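Balloons stand in for faces at Stokport beauty course

Beginners on an evening skincare course in Stokport are learning to put on sheet masks using party balloons before they try the job on a person.

The course, run by the Dekker training rooms, started in September and has six places. Each session lasts 150 minutes, with the first part given over to laying and smoothing masks. The balloon is set on a folded towel with its knot towards the front of the table, and the mask goes over the upper part so that the eyes, nose and mouth sit where they would on a client.
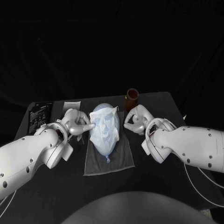 Xolani Nkosi

A thin mask on a light blue balloon shows up every crease, particularly along the forehead, where the top edge tends to wrinkle and the corners lift. Learners are taught to start at the nose and work outwards over the cheeks with the fingertips -- pressing lightly, without dragging the sheet.

"A balloon moves if you push too hard, and so does a client," said course tutor Marthinus Khumalo. "We used to practise on plastic heads, but they let people get away with too much."

The balloons are blown up to roughly the size of an adult head and left a little soft. Learners do two masks on a balloon before moving on to each other.

A second group will begin in Baltby after the new year, also on weekday evenings. Towels and masks are included in the fee, and places can be booked at the Dekker front desk.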